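仿真里机械臂末端总是停在箱子上方不往下走，该从哪里查起？

发帖：Immont社团二队
版块：学生项目 / 机械臂与仿真
发布于 1/25/19

我们是学校机器人社的，今年报了Skenedel的校际仿真赛，项目是室内整理。规则是给一个带柜子的房间，机械臂从指定位置出发，先碰到目标物的顶面，再进入下一步。裁判程序只认接触信号，没有接触就不计分。

现在的问题是第一步就过不去。规划器每次都报“成功”，机械臂也确实动了，但到了目标上方就停住，接触信号一直是空的。同一个场景跑了443次，其中221次停在上方，其余的在半路就因为碰撞检查退出了。没有一次真正碰到。 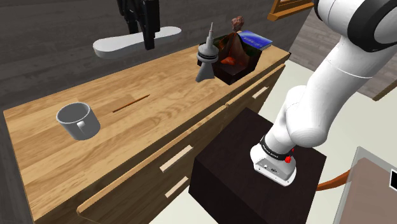
评分用的房间是主办方发的，我们不能改里面的物体位置，只能改自己的控制程序和机械臂的配置文件。目标是地上那个深棕色的方箱，臂从右上方伸下来，末端正对着箱子顶面，看上去姿态没什么问题，就是不再往下了。台面上的杯子和细木棍是第二步才用的，第一步不用管。手指的模型我们还没有装，想先把接触这一步跑通再说。

已经试过的：
把规划时间加长，没有变化。
把目标点往下挪了4厘米，结果规划直接失败。
换了一台电脑，一样。

想问一下大家，这种情况一般是规划的问题还是模型的问题？我们队里写程序的只有两个人，都是第一次用仿真，日志看得不太明白。下一次提交还有一段时间，决赛在6月，但校内要先选一轮，希望能早点解决。

回复者：Carkley实验课助教

先查工具坐标系。你们说手指没有装，那配置文件里的工具中心点是不是还按装了手指的长度在算？默认配置里这个点一般在指尖，离底座端面有一段距离。手指拿掉以后，规划器仍然认为指尖已经到了箱子顶面，所以它报成功，从它的角度看也确实到了。可是指尖那里现在什么都没有，接触信号自然是空的。

检查方法：在显示设置里打开坐标轴，看工具坐标系的原点落在哪里。如果原点悬在夹爪底座下面的空处，就是这个原因。

改法有两种。一种是把工具中心点移到底座端面上，只用来测试第一步，以后装了手指要记得改回来。另一种是现在就把手指模型装上。我建议用第二种。带手指的碰撞体和不带手指的碰撞体差别很大，你们现在调好的路径，装上手指以后多半要重调一遍，等于做两次。

至于目标点往下挪就规划失败，要看是哪一类失败。如果日志里写的是目标状态碰撞，说明规划器的环境里箱子是障碍物，碰到它就算碰撞。需要在最后一段接近动作里，单独允许末端和箱子接触。注意只放开这一对，不要把碰撞检查整个关掉。去年我们班有一组图省事全关了，结果前臂从柜子里穿过去，裁判程序判了零分。

最后一段不要再用随机采样的规划，改成沿竖直方向的直线插补，步长取小一些，每走一步读一次接触信号，读到就停。这样比直接给一个贴着表面的目标点稳定得多。

回复者：Zariņš

我们队去年也遇到过，重装了一遍就好了。可以先试试重装。

回复者：三号工作台

楼上助教说的基本就是全部了，我补充一下半路退出的那一部分。

柜子前面有几个浅色拉手，这种小零件在主办方的房间里碰撞体往往比看到的大一圈。臂从柜子前面绕下来的时候，肘部离抽屉面太近就会触发。可以在路径中间加一个过渡点，让肘部先往外侧让开，再往下伸。过渡点用关节角来写，不要用末端位姿，不然每次求出来的肘部方向可能都不一样。

另外把碰撞体的显示打开再跑一遍，看是哪两个部件先变色，比看日志快。我们当时加了2个过渡点，退出的次数就降到大约百分之四了。

还有一点，跑几百次之前请固定随机种子，并且把每次的种子存下来。你们现在有总数，但是没有办法重放其中某一次，查起来会很慢。

回复者：Immont社团二队（楼主）

谢谢。看了坐标轴，原点确实悬在底座下面，配置文件是从旧项目里复制过来的，里面还是带手指的长度。重装试过了，没有用。

改了工具中心点，又单独放开了末端和箱子的接触以后，直线下降那一段能读到信号了。手指模型下周装。过渡点还没有加，加完再来回帖。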